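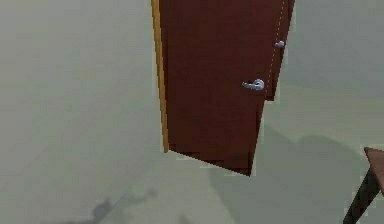
Withdrawals and wallet addresses: frequently asked questions

How long does a withdrawal from Pruto take?

Most withdrawals leave your account within the hour. After that the time depends on the network. Litecoin is usually quick, bitcoin can be slow when fees are high. You can follow the transaction by copying the ID from your History page into any block explorer.

My withdrawal says "Pending review". What does that mean?

A member of staff has to approve it. This happens with the first withdrawal on a new account, with any withdrawal made soon after a password change, and with anything over your daily limit. Reviews are done on working days between 8am and 6pm. If you ask for a withdrawal on Saturday evening it will be looked at on Monday.

Is there a minimum amount?

Yes. The minimum for bank withdrawals is £200. Coin withdrawals have their own minimums, shown on the withdrawal form once you pick the coin.

Can I cancel a withdrawal?

Only while it says "Pending review". Open History, choose the withdrawal and press Cancel. The balance goes back to your account straight away. Once the status is "Sent" we can't stop it or call it back.

I sent coins to the wrong address. Can you get them back?

If the address belongs to another Pruto customer, write to support with the transaction ID and we will contact them. They have to agree to return the coins. If the address is outside Pruto there is nothing we can do.

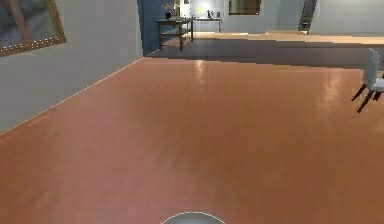

Always check the first and last few characters of the address before you confirm. Some harmful programs swap a copied address for a different one when you paste it. If you're sending a large amount to an address for the first time, send a small test amount and wait for it to arrive.

Why do I have to wait after adding a new address?

New addresses are locked for 2 days. The lock can't be lifted early, and support can't lift it for you. Addresses you have already used are not affected.

How many confirmations do you need for a deposit?

Bitcoin deposits are credited after 3 confirmations. Other coins are listed on the Fees and Limits page.

I moved here from Brerudo. Do my old deposit addresses still work?

No. Brerudo addresses were closed in October. Please delete them from any saved address books, including ones used for mining payouts, and make a new deposit address under Wallet. Your old transaction history can be downloaded as a spreadsheet from Account, then Records.

I've lost my phone and can't get my login code. What now?

Use one of the backup codes you were given when you set up two-step login. If you don't have them, choose "I can't get a code" on the login page and follow the steps. You'll need your passport or driving licence. Withdrawals stay switched off until the new phone has been confirmed.

Do you charge for withdrawals?

Bank withdrawals are free. For coins we charge the network fee, shown before you confirm.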